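Section 4. Setting up your simulated workcell - lighting, wrist view and the pre-run check

You've installed Faltow, you've loaded the Kernham arm, and the viewer opens without complaining. Good! Now comes the part most folks skip, and I did too for my first couple of months, which is how I ended up writing a whole section on it. We're going to set the rules for what counts as a usable run before you record a single one. It takes maybe half an hour the first time and a few minutes after that.

I'm assuming you're working from the starter project (it's called Ondow, and it sits in the samples folder). If you're building your own cell from scratch, read Section 3 first and come back.

4.1 Before you touch anything

1. Make a copy of the Ondow project and work in the copy. The original is your clean reference, and you'll want it.

2. Open the project log and write down the Faltow version, the scene file you're using and your initials. I put the date on the first line too, so mine starts with 08/05/2025 and then a lot of grumbling.

3. Check that the random seed is set to a number you chose. I use 336. Any whole number is fine, but leave the box empty and the program picks a new one every time you hit Reset, and then good luck comparing two runs.

4. Set the physics rate to 300 steps per second. The slider goes higher. Leave it alone for now.

Note: if your shop has its own naming rules for runs, follow those over mine. What matters is that everybody in the building uses the same ones.

4.2 Setting the light

Lighting is where I see the most sloppy practice, and I include my own early work in that. People drag the lamp around until the main view looks nice and call it done. The trouble is that the main view isn't the one your controller is using. So set the light from the wrist view, every time.

1. Switch to the wrist view with the W key.

2. Move the arm to its approach pose (Poses menu, second entry).

3. Turn on the spot lamp and turn off everything else.

4. Raise the lamp strength until you can make out the grain of the surface inside the lit patch. Stop there.

5. Look at the edge of whatever you're going to grasp. You want a clean line between the object and what's behind it.

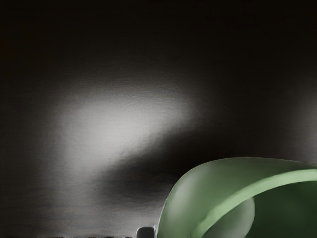

My rule for a finished lamp setting is a short one: if I can't find the edge of the part in two seconds, I keep adjusting. I don't mind dark areas. Plenty of good runs have a big black stretch across the top of the view, and the controller couldn't care less about it. What I look at is the part itself, so with the green piece down in the lower right corner I'm checking that its left side stays smooth and separate from the gray, even with that curved shadow sitting so close above it. If the shadow were swallowing the outline, I'd bring the lamp lower and try again. The patch of light off to the left can be as bright as it likes, provided you still see the speckle in it.

6. Save the lamp setting under its own name. Please don't use "final". I have four files called "final" and I trust none of them.

Caution: don't change the lamp in the middle of a batch. If you have to, close the batch, note why in the log and start a new one. Mixing two lamp settings in one batch is the fastest way I know to get results you can't explain later, and the log won't warn you.

4.3 Setting the approach limits

The arm will happily go wherever you send it. In a simulator that costs you nothing but time, and I think that's exactly why bad habits start here. I treat the limits in Faltow as if the arm were bolted to the bench next to my coffee - same stops, same speed caps, no shortcuts. Anyone who trains a motion with the limits off is going to have an unpleasant afternoon when it moves over to real hardware.

1. Open Limits and tick "Enforce in all views".

2. Set the approach speed cap to 93 millimeters per second. You can go slower. Don't go faster until you've finished Section 6.

3. Turn on the contact stop and leave it on.

4. Run the approach once with the gripper open and watch it from the wrist view the whole way down. Keep a hand on the space bar (that's pause).

5. Pause just before contact and step forward one tick at a time.

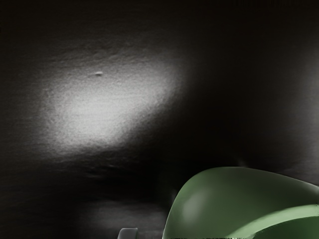 Stepping through like that feels fussy, I know, but it's the only way I've found to catch a finger that's coming in at a bad angle. At full speed it's a blur and then a grasp, and you'll tell yourself it was fine. Step, look, step, look. If anything touches before you expected it to, back the arm out to the approach pose and fix the pose itself. Nudging the part over to meet the gripper is cheating, and it'll bite you on the next seed.

Note: a grasp that holds isn't automatically a grasp you should keep. Check the contact force reading in the side panel as well as the picture. I've thrown out some very pretty grasps.

4.4 The pre-run check

Go through these each time you open the project, even if you closed it ten minutes ago.

1. Seed is set, and it matches the log.

2. Lamp setting is loaded by name.

3. Wrist view shows a clear edge on the part.

4. Limits are enforced, contact stop is on.

5. Free disk space is enough for the batch. My last full one came to 1,599 files, and I ran out of room near the end, so learn from that.

If one of them fails, fix it and start over from the top of the list. I used to pick up where I left off, until I found out that reloading a lamp setting can reset the view to the default. That's been in the program since the Villalobos release and I've stopped expecting it to change.

Once all five pass, write "checked" in the log with your initials and press Record. Section 5 covers what to do with the runs you've saved, including how to label the failed ones. Keep those, by the way!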